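2026-02-13

Lidik sensor, second day on the mirrored port. Picking up from the list left on the whiteboard.

Restarted capture at the Kultico rack with the new filter. The old one dropped anything with a VLAN tag, so yesterday's flow counts are useless and I moved them to the "bad" folder. Don't use them for the report.

After the restart: 163 internal hosts talking, which matches the asset sheet except for 6. Four of those are printers that were re-addressed in October and never updated in the sheet. The other two answer on SSH and sit in the range set aside for Horobets. Asked for an owner through the ticket queue, no reply yet.

DNS is the interesting part. One of the two unknown hosts makes 680 lookups an hour, all for long random-looking names under the same parent domain. Intervals are very regular. Could be tunneling, could be a badly written health check. Saved the pcap before touching anything. 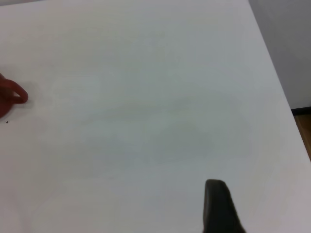

Bench, Friday.

Stomance rules: turned on the DNS set only. With everything enabled the alert queue filled to its limit of 1,000 before lunch and most of it was the backup job. Suppressed the backup server by source address, not by signature – we still want those signatures for the rest of the subnet.

Clock on the sensor was off against the firewall again. Pointed both at the internal NTP server. Anything before the fix needs its timestamps shifted before it is lined up with the firewall logs.

TLS logging works. Certificate on the second unknown host is self-signed and expired. Nothing outbound from it so far except package updates. 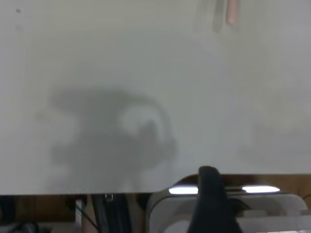 Should we block the noisy host now?
Wait until the owner answers or the lookups start carrying more data. The firewall rule is written and disabled, so it can go live in a minute if needed.

To do:
– decode a sample of the query names, check for base32
– get the printers fixed in the asset sheet
– rotate the pcap files, disk is filling faster than planned
– rerun the host count with the corrected filter over a full weekend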